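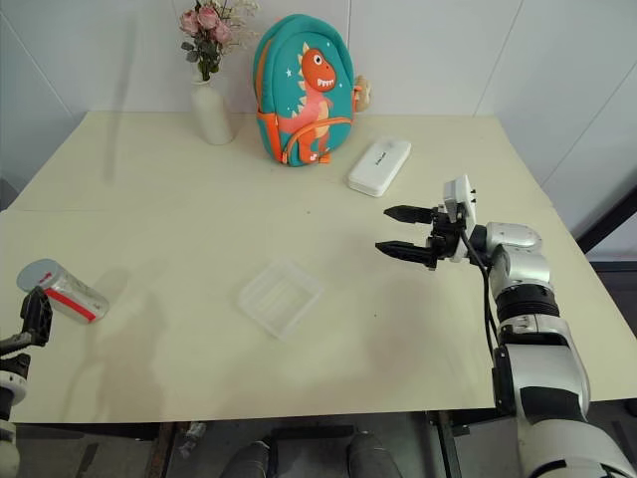 Pisgate Family Center
The Packing Table: A Gallery

The Packing Table is part of the Mirlow Room, on the ground floor of the Pisgate Family Center. Children enrolled in the morning program learn there to prepare their own bags before going home, and families are welcome to stay and watch. The gallery presents the table and the items kept on it during January. Text is by Tamer Mansour, program coordinator.

The table
The tabletop is a light cream color and is made of two panels, with a faint seam running across its width. It stands against the white tiled wall. The surface is wiped down at the close of each session and is not used for meals.

The flowers
Pink roses in a white ceramic vase, with green leaves and sprigs of tiny white flowers. Arrangements are donated by Custton Florists and changed every second week. Families with pollen allergies may ask at the front desk to have the vase moved to the hallway.

The backpack
A teal children's backpack with orange zippers and piping. The orange dinosaur on the front has a spiky crest and a wide open mouth, and small white stars are scattered around it. The bag belongs to the Center and is used for demonstration. Children practice opening and closing it before they begin with their own.

The plush toy
A small beige plush toy hangs from the upper right side of the backpack. Children are encouraged to attach a toy or tag of their own, which helps them find the right bag on the hooks at pickup time.

The white case
Flat and rectangular, with rounded corners and a small line of gray text on top. It lies in front of the backpack.

The clear tray
A shallow plastic tray with rounded corners, nearly transparent. In the packing activity, each child places chosen items in the tray first and moves them to the bag when the selection is complete. The tray is empty at the start of every turn.

The container
A translucent plastic cylinder with a white cap end and a red stripe along its length, lying on its side toward the left of the table.

Visiting
The Mirlow Room is open to enrolled families from 9 a.m. until noon. The morning program has 47 places, and each packing session lasts 40 minutes. Up to 2 adults may accompany each child. Visitors are asked to leave coats and strollers in the Baran Street entrance hall and to return all items to the table before leaving.

Requests to reproduce material from this page should be sent in writing to the Center office, to the attention of Tamer Mansour.

Next gallery: The Coat Hooks
Back to all galleries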